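Notebook — Nitetti replay and labelling
Thursday, after lunch

Picking up from the Kuo sync problem. The new resampler is merged and everyone in the channel seems happy with it. I'm not there yet. The plots look smooth, but a plot of interpolated data always looks smooth. I want to see gripper width against the wrist video before I believe any of it.

Set the aligner to hold the last pose whenever a gap in tracking runs past 5 frames. Old behaviour was to fill with a spline and say nothing. The spline gave lovely curves through moments where the tracker plainly had no idea where the tool was. 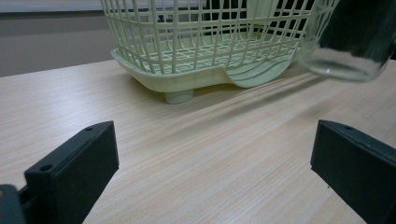
Clear things are still my main worry on the perception side. The depth model we took from the Ketbridge branch returns a confident number for every pixel, glass included, and the confidence head is no help at all. It scores the table and a tumbler the same. I masked glass by hand in 2 clips and compared. Inside the mask the depth mostly belongs to whatever is behind. The release note calls this "handled". I'd like to know by whom.

Decision for now: depth stays out of the policy input for the dish rack set. RGB and gripper width only. If someone wants it back in, they can show me a run where it helps.

Also the segmenter. It splits a session into episodes by looking for both grippers open and still. Fine in principle, except people rest with their hands on the table edge in the middle of a task, and open and still is exactly what that looks like. Tried raising the stillness window from 2000 ms. It merges real episodes before it stops cutting the false ones. So the threshold isn't the problem, the rule is.
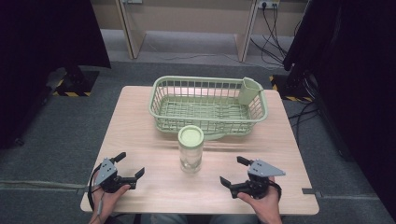
Mestside Manipulation Software Group — Shared Notebook

Better rule, maybe: require that the objects have changed place since the last cut. That needs the head view, and the head view needs an object tracker that copes with a green lid in front of a green basket. Colour alone won't do it. Ran the stock tracker on 3 clips and in one of them the lid's ID jumped to the utensil cup and stayed there. Confidence never dropped. See above re: confidence.

Left/right swap check: added an assert that the left tool stays left in the head camera at session start. Cheap, should have been in there from the beginning. It won't catch a swap partway through, and crossed arms will trip it if we ever run it past the first few frames, so don't.

Planner side, nothing new. The replay still reports "0 collisions" for every trajectory, and I finally looked at why. The basket mesh is loaded as visual only. We've been quoting that number for a while. Please stop quoting it until the collision geometry is in.

To do
— collision mesh for basket, boxes will do, tray lip included
— rerun alignment with hold enabled, compare against video by eye
— write down what "handled" means before the next merge
— ask for a failing clip with every tracker claim, mine too

Left the rerun going on the small machine. Log is in the usual folder under kuo_hold.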